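Setting the Table, One Spoon at a Time

By four in the afternoon the robotics club at Griltmont has usually split into two camps. One is bent over laptops, arguing about file names. The other is at the table, working a pair of hand-held grippers through a job most of us finish half asleep: getting a plate, a bowl and a spoon to where they belong on a tray.

The club's project is called Trarmont, and the idea behind it is wonderfully simple. Students do the chore themselves, using grippers in place of fingers, and the recordings become lessons for a robot arm. Since May they have logged 2726 of these lessons, and they are still hungry for more. 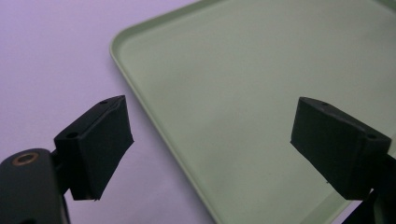 Damián Saavedra thinks the chore matters less than the patience it teaches. He told me that his first week was all hurry, and that every hurried run had to be thrown out. Slow hands, he said, make good data, and he now does his best work after a snack.

I believed him once I tried it. You lose your sense of touch the moment you pick up a gripper. Your wrists want to do things the jaws can't. A spoon is a terrible little object – thin at one end, heavy at the other, and eager to swing. My first one went on the floor. My second got there, slowly, with three people cheering as if I'd landed a plane.
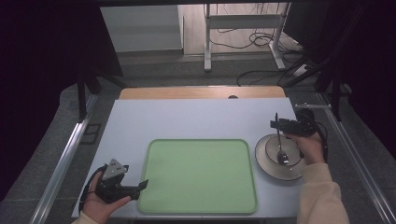

The Road to Zotis

All of this is aimed at Zotis, the spring contest where school teams let their robots loose on a table that has been set up by somebody else. Each team gets 2 attempts. The rules run long, and the students can recite them, including the dull part about cable lengths.

Last year Griltmont's arm froze over a soup bowl and stayed there until the buzzer. They talk about it with real affection now! The team from Duangkaew, which went on to win, came over afterward and spent an hour going through the logs with them. Much of this year's plan was scribbled down in that hour.
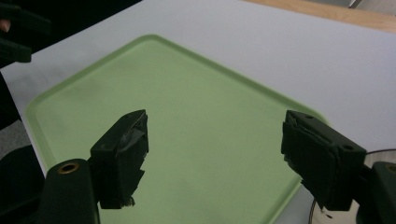

Money is tight, as it is for every club I've ever visited, and this one makes things last. The year's budget came to $3676, most of it gone on motors before winter. So the fingers of the grippers are wrapped in black tape, creased and ragged along the edges, and the students are as fussy about that tape as a tennis player is about a racket handle. There was a long debate while I was there over when to rewrap. The cautious side won, and the next run started with the old tape still on.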